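Learning to swim at my age

I am writing this with wet hair, so please excuse me if it is short. Today I swam 50 meters without touching the wall or the floor. For many people this is nothing. For me it took since June.

I grew up far from the sea, and in my town there was no pool. When I moved here for work, my neighbor Nidia Mosquera was going every week to the pool in Zukgate, and she asked me to come along. I was too ashamed to say that I could not swim, so I said I had a cold. I had this cold for almost two years!

In the end I told her the truth and she gave me the number of her teacher, Doaa Samir. Doaa has a class for adults on Tuesday evenings. We were six in the beginning, and the oldest student was a man of 75 who was much braver than me. In the first lesson we only put our faces in the water and made bubbles. I went home very tired and ate half a loaf of bread.

The most difficult thing for me was breathing. I held the air in my chest as if somebody would steal it. Doaa repeated the same words each time, "out, out, out," and I still hear her voice when I wash the dishes.

I also bought the wrong goggles twice. The first pair was too big, and the second pair left red circles around my eyes until the next morning. My colleague Mounir asked if I had been crying. 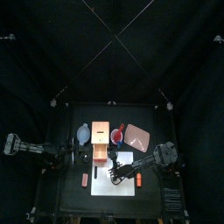

The third pair is fine. I wear it over the cap now, and the strap stays in its place. I also learned to bring a second towel, one for the body and one to stand on, because the floor of the changing room is very cold in winter.

Nidia says the next step is the deep side of the pool. I told her I will think about it. She has already written it in her calendar for next Tuesday.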